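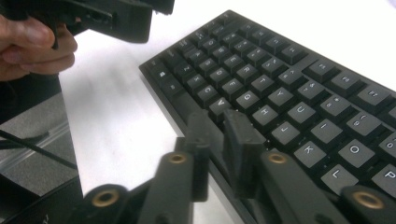 The black keyboard on the white table.

3/14/22

I slept badly and got up early, so I had the table to myself before the others came down. I wanted to write at least one page of the translation before breakfast. I wrote half a page, and that half I will probably throw away tomorrow.

It is now the third week in Wolcombe and I am still learning the keyboard. At home my fingers know everything. The Z and the Y are in the other places there, and I have typed like that since school. On this one the Y sits up between the T and the U, and the Z is down in the corner beside the X. So all my "years" become "zears" and every "lazy" is a "layz" or something worse. Yesterday I sent a message to Anjani Lau in which I told her that I was verz sorrz. She answered that she was verz pleased to hear it.

I have decided to practise it properly, like scales on a piano. First the home row, D F G H J K L, forwards and back, then the row above. I do it with my eyes on the window and I only look down when I feel I have lost my way. The G and the H are my good friends, they stay where they always were. With the brackets I have more trouble. Here they are on the 9 and the 0, one step to the right from what I am used to, so I open a bracket with the sign that closes it. Tahmineh Shirazi, who reads my pages before anybody else, asked if this was a style.

The chapter I am working on is the one about the harbour at Sirotau. The whole manuscript has 299 pages, and my plan was to do 1,265 words each day. I took this number from the contract by dividing, and I was proud of it for an evening. Up to now I have reached it only on 2 days. The sentences of the author are long and they turn around in the middle, and when I have found the verb I have forgotten who was speaking. There is one word for the rope that holds a boat when the tide goes out, and I have looked in three dictionaries. Gøran Fjeld has an uncle with a boat, he promised to ask.

After lunch I walked to the post office with the form for Lecomte. It was closed for one hour, so I sat on the wall and read the letter from my sister a second time. She has planted beans in the front, where our mother always had roses, and she asks me not to mention it on the telephone. The wind was strong but it was not cold. When I came back Wouter Vermeulen was making soup and wanted my opinion about the salt. I said it was enough. I think it was too much, but he had already put it in.

In the evening I worked again, from the letters of the captain this time, they are shorter and he is a man who likes full stops. I typed one whole letter with only four mistakes of Z and Y. I must remember to buy stamps, and to write to Ademir Magalhães about September, he needs to know if I want the room again – I think yes, but I will wait with it until the harbour chapter is done.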